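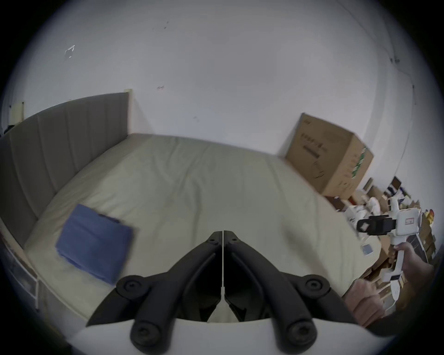 Stop Deleting the Dull Records

Géza Farkas
October 29, 2020

The Verside fungus survey holds 3,000 records, and a proposal now before its members would remove every record of a common bracket fungus that lacks a spore measurement. I think the proposal is a mistake. It treats the survey as a catalog of species, and the survey has a second use that the proposal does not mention.

A catalog needs one good specimen per species. If turkey tail has been collected, measured and filed, the next turkey tail adds nothing to the list. On those terms the cut is sensible. The affected records are short, most give only a date, a plot and a host tree, and a few of the names are probably wrong.

A survey of change needs the repeats. Turkey tail on the same oak log in four different years says something about the log. Its absence in the fifth year says something too, but only if the first four entries are still there to compare it with. Once they are gone, an absence cannot be told apart from a log that was never checked.

The Sakel plots show the problem. They were thinned under a similar rule, and 128 records were kept. The list of species did not get shorter. When two of us tried last July to work out whether crust fungi had moved onto the fallen ash along the Boychuk trail, we had no usable baseline. The thinned set recorded the first find of each species and little after that. We ended up reading through paper notebooks, one of which had been wet.

The stronger argument for the cut is accuracy. A bracket named in the field from its upper surface may be false turkey tail, which has no pores, and a recorder in a hurry does not always turn it over. I accept that. The remedy is to lower the rank of the name. An entry can be changed from species to genus, or to "thin bracket, underside not seen," and still hold its date, its plot and its host. Those three fields are the ones a later reader needs most, and a missing spore width does not make them less reliable.

There is also the matter of who records what. Spore measurements need a microscope and a fresh print. A rule that requires them will favor the few members who own the equipment, and it will favor the plots near their homes. Gridell, at the far end of the road, would lose nearly all its entries. The map would then show a gap in the fungi where there is only a gap in microscopes.

I would keep every record, add a field for confidence with 4 levels, and let anyone making a species list filter on the top two. The older entries can start at the lowest level and be moved up as people go back to the logs.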